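Compte rendu de la réunion de l'association Rorlow, 6 janvier 2024

Bon, c'est moi qui m'y colle encore, donc ne m'en voulez pas si j'écris comme je parle ! Présents : Oona Kiiskinen, Eduardo Figueiredo, Valtteri Kokkonen et moi, Kaisu Honkanen. Ilari Hirvonen était excusé (grippe, bon courage à lui).

1. La fête du pain. On garde le mois d'août, tout le monde est d'accord, mais on a bien discuté trois quarts d'heure du four. Valtteri veut le chauffer au hêtre dès la veille, Oona trouve que c'est du gaspillage. J'ai proposé qu'on fasse un essai au printemps et on a voté pour, ouf. Eduardo demande à Manninen un prix pour 276 kilos de farine, moitié seigle, moitié blé.

2. Les sous. La subvention de 500 euros est arrivée, youpi ! Eduardo voudrait des bannetons neufs, moi je penche pour réparer le pétrin (il grince à faire peur). On tranche à la prochaine réunion, avec Ilari.
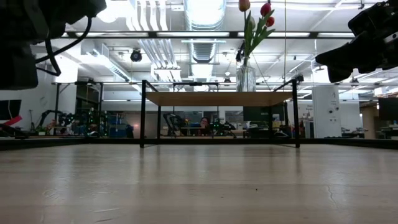
Plateau en bois clair, fissure côté droit.

3. Les ateliers du samedi. On ouvre 16 places par séance et pas une de plus, l'an dernier on se marchait dessus. Oona prend le levain, je prends les brioches, et Valtteri veut absolument faire un pain noir à la mélasse dont il nous parle depuis des mois. Je lui ai demandé d'écrire la recette avant, pour une fois ! Les inscriptions se font auprès d'Oona, et les enfants viennent avec un adulte.

4. Divers. Plinongate nous invite à leur marché, on dit oui si quelqu'un a une remorque. Les 2 clés de la réserve sont chez moi, passez les prendre quand vous voulez, mais pas avant neuf heures.

Prochaine réunion chez Eduardo, il fait la soupe.

Kaisu

À lire aussi
Compte rendu de l'assemblée générale
Recette : le levain de seigle d'Oona
Notre visite au moulin Catidico
Inscriptions aux ateliers du samedi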